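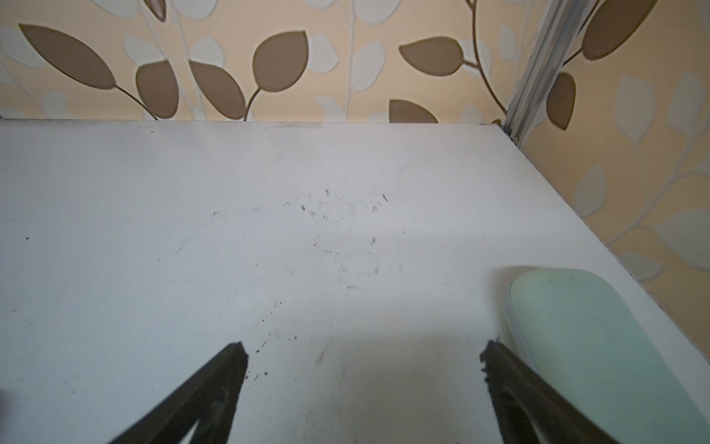
Projects > Student reports > Teaching an arm to wipe a table

Collecting wiping demos for Brultalik
Project report, 29 Oct 2020

So my part of the Brultalik project was the data. The other half of our team at Sultstead wrote the training code, and I got the job of driving the arm by hand over and over while it recorded. I thought it would be the easy half (ha!).

The task is cleaning crumbs and dark bits off a white tabletop. I picked white on purpose, so the wrist camera gets good contrast even on the tiny specks. One episode is one try: I start with the gripper open over the table, drive it through the wipe, and stop when I'd call the table clean or when 30 seconds run out. Every episode gets saved with the camera video, the joint positions and a label from me, good or bad.

Our goal was 900 episodes. I started in August, and the first 100 were pretty rough. I kept dropping the mess in the same spot in the middle, and the model we trained on those went straight for the middle every single time, even when I'd put the crumbs near the wall! After that I made myself a little chart of start positions and changed the spot every 10 episodes. I also started mixing in thin trails and single stray specks along with the big patches, and those are way harder to drive, because you can't really see a single speck once the fingers are over it.

Smudges were my other headache. The white surface picks up faint gray streaks, and I couldn't decide if a table with streaks but no crumbs counted as clean. My early labels go both ways on this, which I'm not proud of. I went back and relabeled them with one rule: loose bits count, streaks don't. Someone should probably do a streak version later.

The Kļaviņa lab in Fistusdale let us use their labeling tool, and it saved me a ton of clicking. I'd still change the shortcut keys, since good and bad sit right next to each other and I hit the wrong one more than I'd like to admit.

If I did it over, I'd chart the start positions before recording anything, and I'd keep more of the bad episodes. I deleted a bunch early on, and then the training people asked me for them.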